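4.2 How far the recruitment files can be trusted

Most accounts of the Idula network start from the same 159 pages of case notes, and most treat them as a plain record of who was recruited and when. We doubt this. The notes were typed up by handlers who were paid by result, and a handler had every reason to log a dinner guest as an agent. Of the 68 code names in the set, only 10 can be matched to any payment slip. The rest may be real sources, borrowed names, or padding.

The Clevell defection is the usual test case. He is said to have handed over 900 cables before his arrest, a figure that appears first in his own statement and is repeated in every later study without a second source. Prisoners bargaining for a lighter sentence tend to round up.

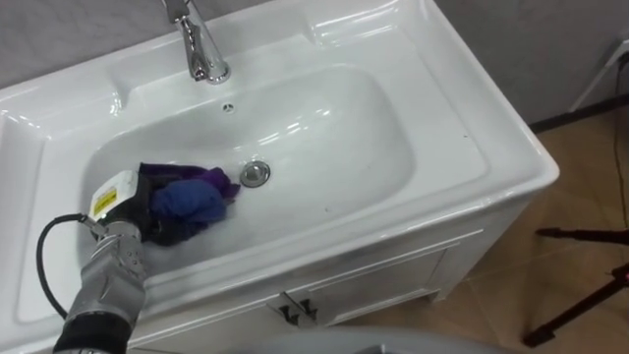 Figure 3. Washbasin and faucet.

4.3 The double-agent claim

A second reading holds that Clevell was working for both sides from the start. It rests on the Boiko letters, which surfaced late, have no envelopes, and use a cover name that the service had already dropped by the time they were supposedly written. Supporters answer that field officers often kept using old names. Perhaps they did, but we have found no other case in these files.

Nor does the timing help. The first letter sets a meeting in November, when the station log has Clevell on home leave. A log can be faked, of course, yet the argument then needs both a careful forger at the station and a careless one writing the letters.
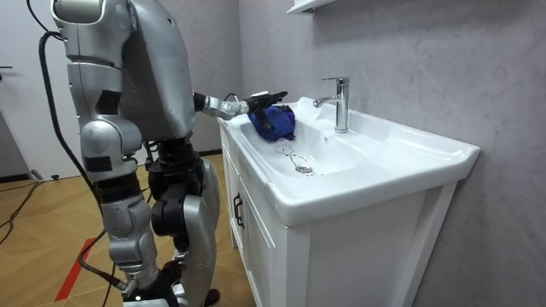
Hoka objects that we ask more of the letters than of the log, and that a station officer hiding a traitor would have fixed the leave entries first. The point is fair. It lowers our trust in the log without raising it in the letters, and we leave the double-agent claim as unproven.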